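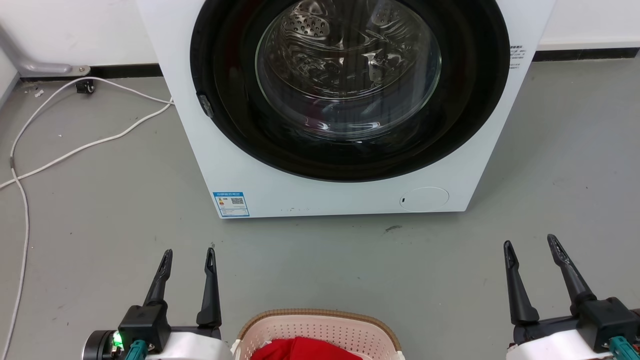

October, 4.15 pm. Bralen tablet firmware, staged update

Second build went out to the Bornside test group this morning. 21 tablets on the list, all on mains and on the office wifi. Download took roughly half an hour each, then two restarts, which matches the release notes.

19 came back on the new version. The other 2 stopped at 15 per cent of the install and rolled back to the old one by themselves. Settings and user accounts were intact on both. Samina Lashari pulled the logs and they show the same storage check failing. Both are the older LTE model, so I have taken that model out of the next batch until Flukance reply.

Battery readings look normal so far. The Magsi keyboard cover still drops its connection after sleep, same as the first build. Turning Bluetooth off and on brings it back. Logged under the existing ticket, no new one opened.

To do: clear space on one of the failed tablets and try the install again by cable. Leave the other as it is for comparison. Samina has the chargers.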